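I bought the Vusine label printer in March, for the small shop where I sell tea and spices by post. Before it I had a Zundent, which was cheaper and jammed whenever the room was warm. I wanted to wait some months before writing a review, so here it is now, after 3617 labels (the machine keeps the number in its menu).

The printing is sharp. Small letters stay readable, and my scanner reads the barcodes at the first try, also when the label goes on a narrow side of a box. One roll has 1000 labels and changing it takes me less than a minute. The noise is low — I can print while I speak on the phone.

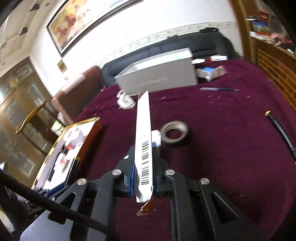 What I like less is the software. It forgets the label size every time the computer goes to sleep, and the menu for margins is hidden very deep. I wrote to the seller, Qureshi, and they answered after five days with a link to the same manual I already had. The manual has 12 pages and only one of them is about margins.

The cutter is good but leaves a little dust, so clean it sometimes with a dry brush. I also tried the cheaper Flaltent rolls. They fit, but the glue is weak and the corners lift on rough cardboard. I went back to the original ones.

I give it four stars. If you print only a few labels in a week, the old Zundent may be enough for you.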